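Junction box (electrical)

A junction box is an enclosure that houses the connections between electrical conductors.
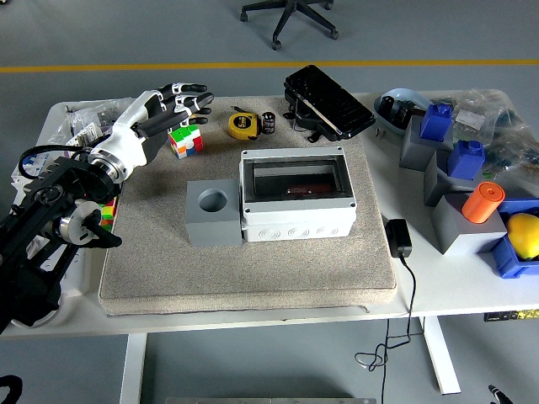

It protects the joints from contact, dust and moisture, contains sparks or heat from a failed connection, and keeps the wiring accessible for inspection. Boxes are made of plastic or metal and are closed with a removable lid. They are used in building wiring, in outdoor installations, on machinery and on workshop benches, where small models often serve as project enclosures.

Terminology

The name is applied loosely. In the strict sense, a junction box holds only splices or terminals. A box that carries a switch or receptacle is a device box, and a box through which cables are drawn without being joined is a pull box. In the parts trade, one molded enclosure may be sold under all three names.

Construction

The body of a plastic junction box is normally a single injection-molded part with four side walls and a flat base. Common materials are PVC, ABS and polycarbonate. White and light gray are the usual colors for indoor use. Raised bosses inside the base accept screws for a terminal strip or a small mounting rail, and screw holes in the corners allow the box to be fixed to a wall or panel.

Metal boxes are stamped or drawn from steel, or cast in aluminum. They must be bonded to the grounding conductor. Plastic boxes need no bonding, but the grounding conductors passing through them must still be joined to one another.

Lids

Lids are opaque or transparent. An opaque lid is cheaper and generally holds up better in sunlight. A transparent lid, often set in a frame of the same color as the body, allows the contents to be checked with the box closed. It is preferred where the box holds indicator lamps, fuses or a circuit board. Lids are fastened with corner screws, quarter-turn screws, snap catches or a hinge and latch. Sealed types have a gasket in a groove around the rim.

Knockouts

A knockout is a section of wall that can be removed to admit a cable or conduit. In metal boxes it is a disc attached by small tabs. In plastic boxes it is a circle of thinner material, opened with a screwdriver or a step drill. Some models have round knockouts of several diameters arranged in rows, so that one box can be fitted with different glands. Unused knockouts are left in place. One opened by mistake must be closed with a plug, as an open hole defeats the protection rating of the enclosure.

Sizing

The minimum size of a box depends on the number and thickness of the conductors entering it. Each conductor is assigned a volume, and allowances are added for internal clamps and for any device mounted inside. The total must not exceed the internal volume of the box. A square box measuring 80 mm on a side is adequate for a few light splices but becomes crowded once a terminal block is added. Overfilling strains the joints and restricts the escape of heat.

Bench use

Bench assemblers use junction boxes to house timers, relays and small power supplies. In the Semaan workshop notes, Yu-na Kang recommends laying out the components on a felt-covered board before any knockout is opened. Felt keeps small parts from rolling and protects clear lids from scratches. Capacitors are measured with their leads included, and at least 3 mm of clearance is left between the tallest component and the lid. Loose hardware is kept in trays or clear bags until final assembly.

Hermenegildo Escobedo, in a parts survey for Skultwood, listed 635 plastic enclosures and sorted them by wall thickness and lid type. The survey treats boxes with molded knockouts separately from plain-walled boxes, which must be drilled at every entry point.

Installation

Power is disconnected and tested before the lid is removed. The box is fixed to its support first, then the cables are brought in through glands or clamps and stripped inside the enclosure. Enough free conductor is left for each joint to be remade at least once. Lid screws are tightened in a diagonal sequence to seat the gasket evenly. Codes in most countries require that the finished box remain accessible without damage to the building.

See also

Cable gland
Conduit
Pull box
Terminal block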